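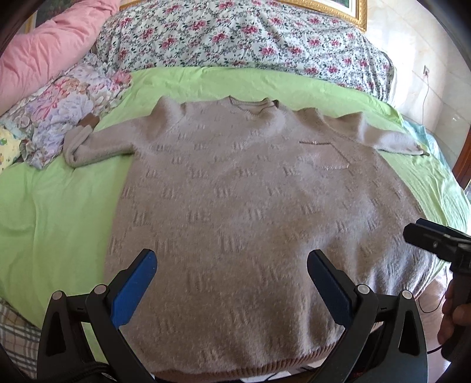
How Do You Shop for a Robot Helper?

Imagine your class has saved up to buy a robot that can fold clothes. Hooray! So you run to the store, pick the shiniest one and carry it home, right? Not so fast! Buying a robot is a lot like getting a puppy. The puppy is only the beginning. You also need a bowl, a bed, a leash, food and somebody who will remember to do the walking.

Grown-ups who buy robots start with a plan for their money, called a budget. Let's make one together!

Start with the job

Before you look at a single robot, say out loud what you want it to do. "Help with laundry" is too big. "Fold a sweater and put it on the shelf" is much better, and now you can ask good questions. Is the sweater thick or thin? Does it have a pocket that might catch on something? Where will the folding happen – on a table, or on a soft bed that squishes when you press it?

Clothes are tricky for robots. A toy block keeps its shape when you grab it, but a sweater flops and bunches up and never lands the same way twice. That means a folding robot needs good fingers and lots of practice, and both of those belong in the budget.

Spend your tokens

Lihua Long plans robot rooms for schools, and she likes to play this game. You get 100 tokens. Here is how she spent hers on a folding robot:

Robot arm: 50 tokens
Grippers (the robot's hands): 14 tokens
Cameras and cables: 10 tokens
Teaching time: 17 tokens
Spare parts: 6 tokens
Surprises: 3 tokens

Look at the first three lines. Add them up and you get 74 tokens, and all of that is stuff you can hold. The other 26 tokens go to teaching the robot, fixing the robot, and things you didn't see coming. Lots of first-time shoppers forget those!

What is teaching time?

Many robots learn from people. A person does the job again and again, and the robot's computer studies what happened. People can even use grippers they hold in their own hands, so the computer sees the kind of grabbing a robot would do. It takes patience, and a big pile of different clothes helps – fuzzy ones, stretchy ones, shirts with long sleeves. The people doing all that work need to be paid, so it goes on the list.

Why buy spare parts now?

Fingertips are often soft and grippy, a bit like the soles of your sneakers, and they can wear down like sneakers too. If you have a spare set in the drawer, you can swap them and get back to folding before lunch!

Your turn

Pick a job you would love a robot to do. Feeding the fish? Sorting socks? Draw six boxes on a sheet of paper, one for each line in Lihua's list, and share out your own 100 tokens. Then trade papers with a friend and ask each other, "What did you forget?" Use a pencil, so you can move your tokens around as you get new ideas.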